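**Slow drain after switching to the Sekside trap**

**pipe_and_slippers**
Moved the bathroom sink over to a Sekside bottle trap in April. It replaced an old P-trap that had started weeping at the slip nut. Drained fine for a few months. Now the basin takes a long time to empty and gurgles at the end. I've had the trap apart twice and it was clean both times. Pop-up is out, no hair on it. Anyone else had this with the Sekside?

**tallow40**
Bottle traps are slow by design. Water has to turn down and back up in a small cup. A lot of places won't pass them on inspection. I'd put a P-trap back in and be done.

**pipe_and_slippers**
It drained fine before, though. Same trap, same sink.

**marlbank**
Gurgling at the end is usually air. Is the vent clear? If the tub in the same room gurgles when you empty the sink, look at the vent first.

**tallow40**
Could be the vent, but a bottle trap will gurgle with a good vent too. I've pulled out plenty of them.

**grout_line**
Disagree with the last post. I have a Hodance bottle trap on a powder room sink and it has been quiet for seven years. Clean it twice a year. The old Gremau ones had a narrow dip tube and those did clog, so maybe that's what people remember.

**marlbank**
What about the wall side? People clean the trap and stop there. The arm between the trap and the stack gets a layer of soap in it, and if it was cut too long it can sit past the tee and block half the opening.

**pipe_and_slippers**
Tub doesn't gurgle. I didn't cut the arm down when I put it in, I just pushed it in until it stopped. So that may be it.

**grout_line**
That's it, I'd bet. Pull it back an inch and run a small hand snake while it's open.

**tallow40**
Or a P-trap. A plumber here quoted me $185 to swap one, and the parts alone are about $40 if you do it yourself.

**pipe_and_slippers**
Not paying that yet. Pulled the arm this morning. It was in too far and the end was coated with gray soap scum – thick enough to scrape off with a putty knife. Trimmed it with a hacksaw, cleaned the edge and put in a new washer from Makhubela. Basin empties much faster and the gurgle is down to one small one at the end. I'll leave a paper towel under the nut overnight and check it for drips.

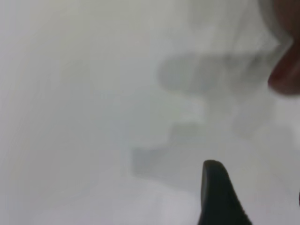
If the towel is dry tomorrow I'll put the cabinet doors back on and snake the tub while the tools are out.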